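Cat Sitting with Stimuvcombe: Questions We Get a Lot

Last updated 05/10/2024

Do you come to us, or does the cat come to you?
We come to you. Cats regard travel as an insult, and we agree with them. Jae-in covers Lurdale and Arlindo covers Faltthorpe. If you live between the two, you get whichever of them your cat dislikes less at the first meeting.

My cat hides from strangers. How will you know she's alive?
Food goes down, litter box fills up. We'll also look under things with a flashlight, say her name in a silly voice and leave. By the fourth visit most hiders have moved to a doorway so they can glare at us properly.

How long is a visit?
Forty minutes, once or twice a day. Macedo, a very large orange client, prefers that thirty of those be spent brushing his chin.

Can you give pills?
Yes. Please tell us which method you use at home, even if the answer is "a towel and bad language." We charge $4 extra per dose. Injections are Arlindo only.

Do you do overnight stays?
We do, up to 8 nights in a row. The sitter needs a bed or a decent sofa and a door key that works. We bring our own sheets and will be sleeping wherever the cat isn't, so a second choice of furniture is welcome. 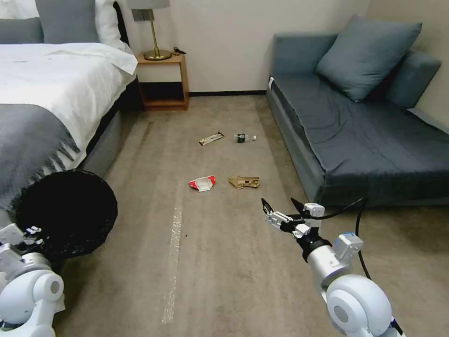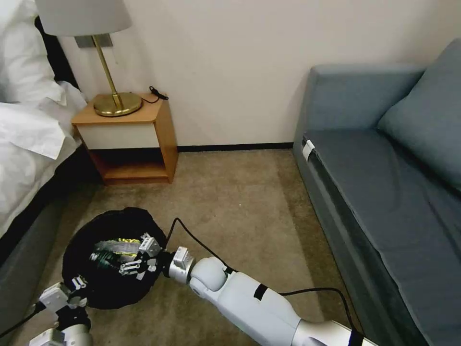
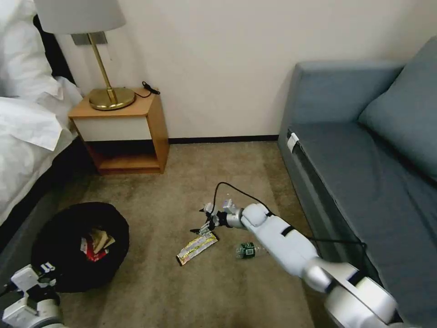 What should I put away before you arrive?
String, hair ties, lilies, rubber bands and any jigsaw you're fond of. Lachlan Skinner lost most of a lighthouse to his two tabbies in June and still brings it up. Breakfast dishes can stay where they are. We've seen breakfast dishes.

Will you send updates?
One message per visit, with a photo if the cat cooperates. You may receive a number of photos of a tail leaving the room. Valquíria Lopes asked for hourly reports on her Persian and we had to have a gentle talk.

What if something goes wrong?
We call you first, then your emergency contact, then the vet. Leave us a signed note allowing treatment up to an amount you choose. Most people write $200, then cross it out and write something bigger.

Do you look after dogs too?
No. Jamie Fothergill walks dogs in Lurdale and is far more cheerful in the morning than either of us.

How do I cancel?
Text us two days ahead and you get your deposit back. Later than that, we keep half - the cat keeps the treats.

How do I book?
Call extension 2756 and leave your dates, your street and the cat's name. Yours too, if there's time before the beep.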